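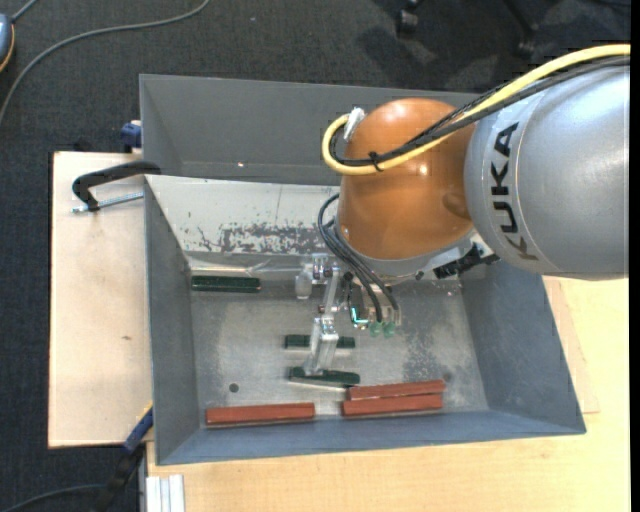
In March I finally went to the open day at Sullbridge, the training center where my old colleague Sunil Debnath works now. He had invited me two times before and each time I had a cold or a deadline. This time I had only a small deadline, so I took the early bus and I was there before the coffee.

I should say first that I am not a robot person. I worked nine years in packaging, where we had machines that do one movement all day, and I know those quite well. What I wanted to see was bin picking, when the robot takes parts from a bin without anybody putting them in order first. At Pralitz, my last company, we were told every year that it would come next year.

The demonstration was in the back hall and Tarcísio Macedo was running it. He is a calm man with a very quiet voice, so we all stood close together to hear him. The robot is an orange and silver KUKA, much larger than I expected for such a small job. It reaches down into a gray metal bin with bar-shaped blocks in it, green ones and red ones, and it must find one, decide how to hold it, and bring it out.

I had thought the difficult part was to see the blocks. Tarcísio said no, on most days the seeing is fine. The difficult part is when two blocks lie close together, or when one is near the wall of the bin, and there is no space for the finger. A person pushes the block a little with the fingertip and doesn't even notice doing it. The robot must have this pushing as a separate plan. For me this was the best thing I learned in the whole day, and I wrote it on my hand because my notebook was in my coat.

He let it run in a series while we watched. Before lunch it made 252 attempts and 243 of them were good, according to the screen. I asked what happened in the others. Four were drops, he said, and the rest were cases where the robot gave up and chose another block. He doesn't count this as an error, but his program does, and he was a little bit annoyed with his program.

I liked very much how the bin is fixed. There are clamps on it, the same type of thing I have at home for gluing chairs, and wooden boards. I have seen projects where they spent three months on a beautiful steel frame and then the bin had to move by a hand's width. The cables on the arm are also worth a look if you do this kind of work. A thick yellow one makes a tight loop by the orange joint, with black ones tied to it. I asked how often they must change the cables and he said "ask me in summer."

There was one small discussion. Jucélia Falcão, who came from Mudetti with a group of apprentices, wanted to know why one would use such a big arm for such small blocks. Tarcísio answered that the arm was what they had. She laughed, but she asked again, and then he explained that they want to try heavier parts later, castings, and they prefer not to change the robot in the middle of the work. She did not look convinced. I am also not sure, but I understand to use what you have.

After lunch (lentil soup, good bread) there was a talk by Keyvan Moradi about safety distances. It was 19 slides, and I must admit I followed only the first half. My ears get tired in English after some hours. If somebody has the slides, please write me.

I missed the welding cell completely. Sunil says it was the best part of the day, but he built it.

On the bus back I tried to remember how I pick up things from a box. At home I did it with the clothespins and my eyes closed. I touched three or four before I took one, every time. Then my wife asked me if I was going to hang the laundry or not.

The next open day is in the fall. I will go again if they have the castings by then.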